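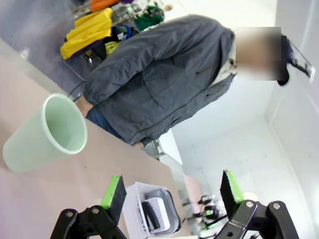

Green cup, the one I mention further down.

How do I get a stale smell and taste out of plastic cups and food tubs?
Posted by Potgieter, May 7, 2020

I have a cupboard full of plastic cups and storage tubs that I've used for years. Lately water tastes odd from the cups, a bit like old cupboard with a bit of dish soap on top. The green ones are the worst. The tubs are a different problem. Two of them held curry and one held chopped onion, and they smell of it every time I take the lid off, even after several washes.

What I've tried so far:

Washing by hand twice with ordinary liquid.
A run through the dishwasher on the normal cycle, top rack.
Leaving them on the drainer overnight.

The dishwasher made the cups worse if anything. The tubs came out smelling of curry and lemon.

I'd like to keep them if I can. They were part of a set of 13 pieces and the rest are fine. I don't have anything fancy in the house, just baking soda, white vinegar, salt and the usual. I can get to the store if there's something that works better. I'd rather not use bleach on something people drink from, but tell me if I'm wrong about that.

Also, is there a point where you should just throw them out? Some of the tubs are cloudy inside and have knife marks.

Osian Jarman
Answered the same day

You have two separate problems and they need slightly different treatment.

Cups first. A soapy or stale taste in a plastic cup is usually a film left behind by detergent, hard water or both. Rinse aid makes it worse, so if your dishwasher has a dial for it, turn it down. Then do this:

Fill the sink with warm water and add a cup of white vinegar. Put the plastic cups in so they're fully under. Leave them for an hour. Scrub the inside with a soft brush, paying attention to the bottom corner where it curves. Rinse with plain water, more than you think you need. Dry with a clean towel and don't stack them until they are completely dry.

The stacking matters a lot. If you put one damp cup inside another, the air in between goes stale and you're back where you started. I keep mine upright and apart from each other now.

For the tubs, onion and curry get into the plastic itself, along with the oil. Vinegar won't do much about oil. Make a paste of baking soda and a little water, about as thick as toothpaste, and spread it all over the inside, including the groove of the lid. Leave it overnight. Wash it out the next day with hot water and dish liquid. If there is a rubber seal in the lid, take it out and wash it on its own. Nine times out of ten the smell is in the seal and the tub gets the blame.

If you still smell onion after that, crumple a sheet of newspaper, put it in the dry tub, close the lid and leave it for two days. My mother did this and it does help. I have no idea what the ink does to it, so wash the tub again afterward.

Don't mix vinegar and baking soda in the same bowl. It fizzes nicely but they mostly cancel each other out. Use one, rinse, then use the other.
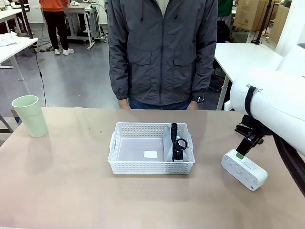
White device with buttons, flat on the table.

On bleach: a very weak solution is used for cleaning cups in plenty of places, but it's for germs and won't take away an onion smell. You'd just be adding a new smell. And never put it in the same sink as the vinegar. That mixture gives off a gas that can hurt you.

The orange stain from curry is harmless. Sunlight fades it. I had a tub on the windowsill for most of last July and it came back nearly clear.

Skamby
Answered two days later

just buy glass. I got rid of all my plastic and never looked back. baking soda did nothing for me

Jae-hoon Ji
Answered two days later

Osian's answer covers most of it. I'd add a few things about temperature and storage, and answer the part about throwing them out.

Check the bottom of each piece before you use very hot water. Some cups are fine at dishwasher temperatures and some aren't. If there's no mark at all, I stay under 142 degrees Fahrenheit, and in practice that means hot tap water and nothing from the kettle. Cheap tumblers can warp at the rim and then they never sit right again.

The heated dry setting is worth switching off. I think that's what made your cups worse. The plastic warms up in a closed, steamy box with whatever was on the other dishes. Open the door when the wash ends and let the air do it.

For drying and storing, use something with holes in it. A solid tray holds a puddle and anything standing in it picks up a musty smell.
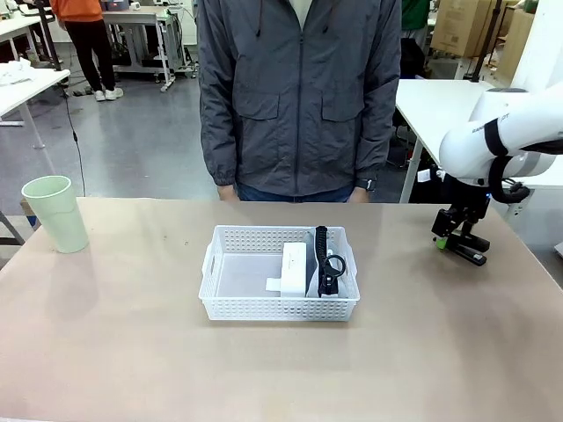 Cup and perforated basket. Air can get through the holes.

I line the cupboard shelf with a plain cotton towel and swap it every couple of weeks. Before that I had a rubbery shelf liner, and I'm fairly sure half of the smell I was tasting came off the liner. If yours is the same, take it out and sniff it before you do anything else.

Leave the lids off your tubs in the cupboard. Stand them on edge in a basket beside the tubs.

As for when to throw them out, I go by this:

Cloudy but smooth: keep it.
A few light scratches: keep it for dry food such as rice or crackers.
Deep knife marks: out, or use it for screws. Food gets in the cuts and a sponge can't reach it.
Cracked, sticky or flaking: out.
Still smells after the paste and a few days of airing: use it only for onions. I have one marked ONION on the lid with a permanent pen and it has worked well for years.

Potgieter
Comment on the answer above

Thanks both. It was the shelf liner, at least for the cups. I pulled it out and it smelled exactly like the water tasted. Vinegar soak done, cups are fine now. The paste worked on one curry tub. The other is better but still there, so I'll do it a second night. The onion tub had deep cuts in it and has gone in the garage.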